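Narnance
Thursday, April 15, 2021

Ok, gripper thread, jar edition! I've been swapping between the Lustix fingers and the old Redwood ones all week and I have opinions.

Redwood fingers: great on mugs, awful on anything slick. I gave up after 100 grasps.

Lustix: longer, with a tapered tip. I like them way more (Yaa Bawa still says I'm wrong, hi Yaa). Dropping the force helped a ton.

Wrist cam vs. fixed cam next. Clear plastic is mean to both, but up close I can at least see where the fingertip meets the jar.
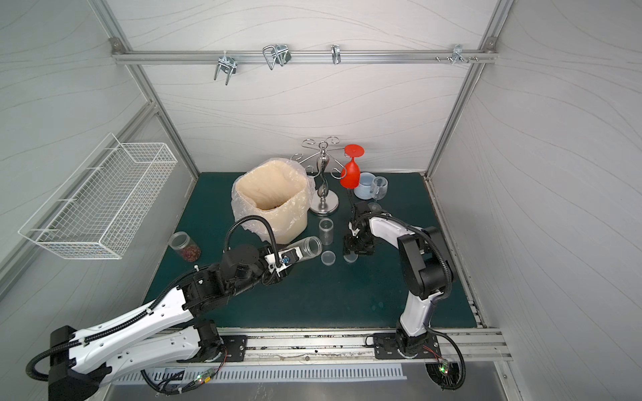
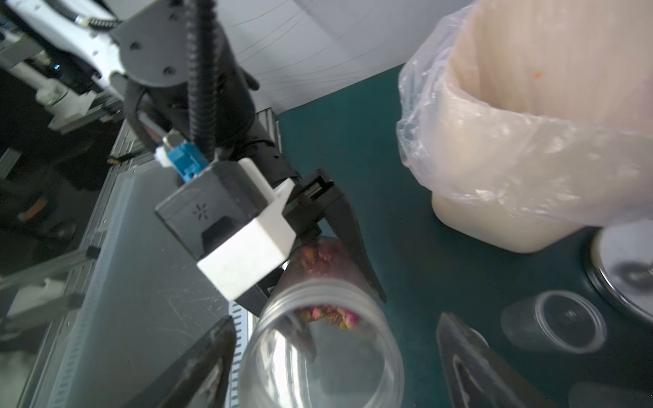 1 min read

Next up is lids. I want to try the small round ones with the right arm, same fingers, slower close. If anybody has a controller config they like for thin stuff, send it over!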